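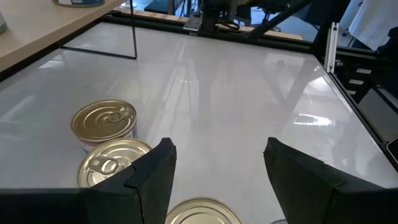

Oda Furniture Help Desk
Ticket: Gray rings and scuffs on gloss white tabletop from canned food
Status: Solved
Product: Oda dining table, gloss white, 200 cm
Opened by: Rehema Kombo
Assigned to: Mandla Molefe

Rehema Kombo wrote:

Hi Oda folks! First of all I love this table. It's bright, it's huge, and it made my gloomy back room feel twice the size the day it came in. I use it for eating maybe twice a week, and the rest of the time it's my sorting table for canned food. I run the pantry shelf for our street (a big cupboard by my front door, people take what they need and leave what they can) and every can gets set out on the table, checked and dated before it goes on the shelf.

My problem is marks. I get thin gray arcs and short gray lines wherever cans have been, mostly at the end of the table where I work. Some of them are nearly full circles the size of a can bottom. I've tried:

- damp cloth, nothing
- dish soap and warm water, took off the sticky stuff but left the gray
- glass cleaner, made it beautifully shiny around the gray
- rubbing with a dry paper towel, nothing, and my arm got tired

The table is so reflective that I can only see the marks from certain angles. If I stand by the window they vanish into the glare, then I sit down on the other side and there they all are. So I can't tell you when they started. Are these scratches? Can I get them off? And is there a way to keep using the table for cans? I really don't want to move to the kitchen counter, which has room for about one soup and a cat.

Thank you!
Rehema

Mandla Molefe (Oda support) wrote:

Hello Rehema, thanks for writing, and what a good use for a table.

From what you describe, gray arcs that match the bottom of a can are often metal transfer. The rim on the bottom of a can is a narrow edge of bare or thinly coated metal, and when it's slid over a hard gloss finish it can leave a little of itself behind, the way a spoon leaves gray lines in a white mug. That is good news if it's what you have, as it sits on top of the finish.

Please try the fingernail check first. Clean and dry one mark, then drag your nail across it slowly. If your nail catches, it's a scratch. If it glides over, it's almost certainly transfer.

A few questions too:

1. Do you slide the cans or lift them?
2. Do you stack them on the table?
3. Are the marks in the same spots where the sticky residue was?

Please don't use scouring powder, steel wool or a melamine sponge for now. All three can dull the gloss.

Rehema Kombo wrote:

Did the nail check on nine marks! Eight glide, one catches. The one that catches is short and straight and close to the table edge.

1. I slide them. Oh dear, I slide them constantly. I push them across in rows with my forearm like a casino dealer. It's very satisfying.
2. Two high, sometimes three with the flat tuna ones.
3. Not always. The sticky spots are from labels, I think. Some of our donated cans have had a price sticker peeled off and the glue stays on the side, then they tip over and roll.

I should say Saturday is my big day. Last Saturday I had 168 cans over that table. Beans, tomatoes, peaches, chickpeas, a lot of sweetcorn. It was glorious.

One more thing I noticed, and I don't know if it matters. I had some of the pull-tab cans upside down for a while, because I read the date off the bottom and then didn't turn them back. Could the tab be scratching?

Mandla Molefe (Oda support) wrote:

It matters a lot, thank you for spotting it. On most pull-tab cans the tab sits a little below the raised rim, so an upside-down can rests on its rim. But if a tab has been bent up even slightly it can stick out past the rim and become the contact point. A tab end is a small hard edge with the whole weight of the can on it. The one mark that catches your nail may well be from that.

So you have two kinds of mark and possibly a third:

Gray arcs, nail glides: metal transfer.
Short straight line, nail catches: a scratch.
Dull sticky patches that collect dust: label glue.

For the transfer, use a white non-gel toothpaste without whitening grains, or a plastic polish if you have one in the house. Put a pea-sized dab on a soft damp cloth, rub the mark in small circles with light pressure for half a minute, wipe with clean water and dry. Start with a mark near a corner. Look at it from a low angle before you go on to the others.

For glue, a few drops of cooking oil, wait five minutes, wipe, then dish soap and water.

Leave the scratch alone for the moment. I'll ask our finishing team about it.

Rehema Kombo wrote:

IT WORKS. I did the corner one and it was gone on the second round. Then I did the whole working end in 35 minutes with the radio on. The cloth came up gray, which was disgusting and wonderful. Cooking oil took care of the glue too, although I used far too much and had to wash the table three times.

The shine looks the same to me where I rubbed, and I crouched down at both ends to check. There's one patch where I might have been overkeen, but I may be imagining it — the light moves around so much on this surface.

My neighbor Pylyp Shevchuk came in and told me to take 2000 grit wet sandpaper to the scratch. He restores motorcycles and he's very sure of himself. He had the paper in his hand. I made him put it back in his pocket until I heard from you!

Mandla Molefe (Oda support) wrote:

Wonderful to hear, and thank you for holding Pylyp off. I checked with Jeptoo Swai in finishing. Her answer, pasted as she wrote it:

"2000 grit is fine on thick car lacquer if you polish after. Our gloss layer is thinner and you'd end up with a cloudy oval much easier to see than the scratch. Leave it, or fill with the white repair pen if it bothers her. One thin coat, wipe off the extra with a card before it sets, no food or cans on it for a full day."

I can send you a repair pen at no charge. Please confirm your address by replying to the order email.

To keep the marks from coming back:

- Put something between cans and table. A thin cotton cloth, a silicone baking mat or a big sheet of plain brown paper all work. Avoid printed newspaper, as the ink can come off on white gloss.
- Lift when you can. If you need to push a row, push it on the cloth.
- Set cans down right side up, and pick one up to read the bottom.
- Put cans with a lifted tab to one side.
- Wipe the bottoms if they're gritty. Sand from a garage shelf will scratch more than the metal does.

Rehema Kombo wrote:

Address sent, thank you so much!

I tried three coverings tonight because I got excited. The cotton cloth bunched up the second I pushed a row and two cans of tomatoes went over. Brown paper was good until I put a damp can on it. The silicone mats are the winners. The cans don't slide at all, so no more dealer moves, but I can line them up and they stay exactly where I put them. I've got two mats end to end and I'll get a third.

I also now read the date by holding the can over my head like a lightbulb. Idrisa, who helps me with the shelf, says I look ridiculous, but he was doing it too by the end of the evening.

Question about the pen: does it matter that the scratch is right by the edge?

Mandla Molefe (Oda support) wrote:

No problem at all, as long as it's on the flat top. If it runs over the rounded edge, stop the pen just before the curve and leave the last bit.

Rehema Kombo wrote:

Pen arrived and it's done! I left it overnight and all the next day with a bowl turned over it so no one would put a can there. I can still find the spot if I hunt for it with my finger, but from my chair I can't see it. Pylyp looked for a good while and picked the wrong place.

Big sort again this weekend, on the mats, everything right side up. You can close this. Thank you Mandla, and please thank Jeptoo!

Mandla Molefe (Oda support) wrote:

Passed on. Closing as solved. The ticket reopens if you reply to it, so the thread is there if a new mark turns up.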